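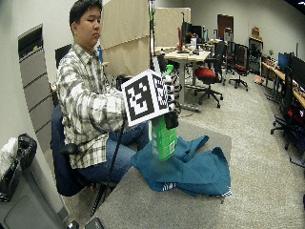

A bad example costs more than no example, Timothée Chevalier told me before I had opened my notebook, and he repeated it two more times in the afternoon.

He is responsible for the demonstrations at Kadberg, a small company which teaches household tasks to a learning system. The system does not get rules. It gets recordings of people doing the task by hand, with a marker cube fixed close to the hand so that the position can be followed all the time. For the present set, called Maltwood inside the company, the tasks are from the cleaning of a home: take a bottle, put it down, fold a towel, wipe a table.

I asked him how many recordings are necessary for one such task. He said that they began with 900 and believed this was plenty. "Then we looked at them one after another, and almost 19 percent had to go away," he said. "The person was in a hurry, or the cube was turned from the camera and we lost the position. For the system it is as if the hand jumped."

The people who record are not engineers. Chevalier prefers it like this. In the beginning he did the demonstrations himself, and the results were poor, he admits, because he was moving in the way he thought a machine would like. "I was very slow and very straight. No person takes a bottle like this. When the bottle was a little to the side, the model did not know what to do, as I had never shown it."

Now each person works for four hours at most, with a pause after every 16 recordings. Between two recordings the objects are moved and the towel is thrown down again without any care. I wanted to know if it would not be easier to keep the towel flat. "Much easier," he answered. "And useless. At home the towel is never flat."

We spoke also about mistakes. If a bottle falls and the person picks it up, the recording is kept and gets a separate label. A colleague named Maillard was against this for a long time, and the two of them still do not agree completely. Chevalier thinks that the system must see how a person recovers. Maillard would like to have first a clean set, and the recoveries later. For the moment they train both versions and compare.

The most tiring part, according to him, is the labeling. Every recording gets a start, an end and a short sentence, and two people rarely choose the same moment for the start. Is it when the hand begins to move, or when it touches the bottle? They lost a week with this question in September. The rule today is the first movement of the hand.

The next set, Jomitz, will be about kitchen tasks. Chevalier has already bought the plates, and he is still looking for people who can come on Saturday.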